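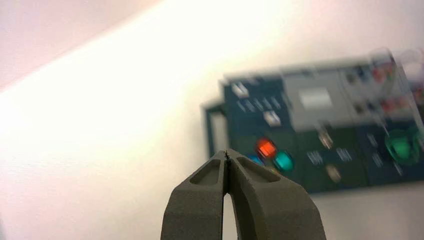
Rules for robots that press buttons

A robot has two fingers and no common sense. So people at Gosta wrote rules for it.

Rule one: go slowly near the buttons. A fast robot can press the wrong one.

Rule two: colour is not enough. Green may mean "start" on one panel and something else on another - the robot must also know the place of the button.

Rule three: a person stays near the stop switch, always.

Mihret Gebreyes tests the rules with her team. In April they did 200 practice presses, and each one was written down in a notebook.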